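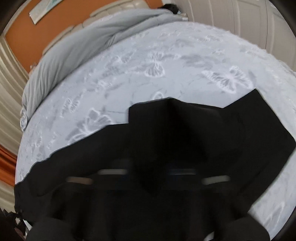 A black garment laid out on a quilted bedspread.

The case against the capsule wardrobe
July 18, 2020

Every few years somebody rediscovers the idea that we would all be happier with fewer clothes. The number changes. When I first came across it the magic figure was 40 garments, shoes included. The version doing the rounds this summer has got it down to 12, which I suppose leaves you something to wear while the wash is on, provided it isn't raining.

I have my doubts. I had them the first time and I went along with it anyway, so let me say what it cost me before anyone writes in to tell me I haven't tried.

I gave away a perfectly good raincoat. I gave away two jumpers I'd owned since my twenties, on the grounds that I hadn't worn them in a year, and then we had a cold spring and I bought two more. The new ones were thinner and went at the elbows. I kept a pair of grey trousers because grey was on the list of approved colours. I have never liked them. I still have them.

The people who push this say it's about buying less. Perhaps it is, for them. But look at how the advice is laid out and you'll find a shopping list near the bottom of it nearly every time. First you clear out, then you "fill the gaps". Kinsella, the clothes shop on the high street in Stutstead where I live, had a whole window given over to it last year: the white shirt, the navy jacket, the plain black this and that, all of it sold as the last you'd ever need. The window had changed by the end of July. I don't blame the shop, it has rent to pay. I do wonder about the customers who believed the sign.

And where does the cleared-out stuff go? We tell ourselves it goes to someone who needs it. I'd like to see that shown. The clothing bank in our car park was so full all spring that bags were left standing beside it in the wet, and I can't think who was helped by that. A coat in my cupboard at least keeps the rain off somebody now and then.

Then there's the question of who can live this way. If you sit at one sort of desk and see one sort of people, fine, wear the same five things. Anyone who gardens, goes to funerals, paints the back bedroom and puts on weight at Christmas needs clothes for all of it. My grandmother would have laughed at the notion of throwing out a skirt for not being worn lately. She kept things, altered them, and cut up what was past altering for dusters.

I'll grant the tidy-minded one point. Most of us do buy too much, and a good deal of it is rubbish. But the cure for that is to stop going to the shops for a while, and it doesn't need a number, a colour chart or a weekend spent heaping everything you own on the bed and asking how it makes you feel. My socks don't make me feel anything. They have holes in and I should darn them.

If anyone wants a pair of grey trousers, do get in touch.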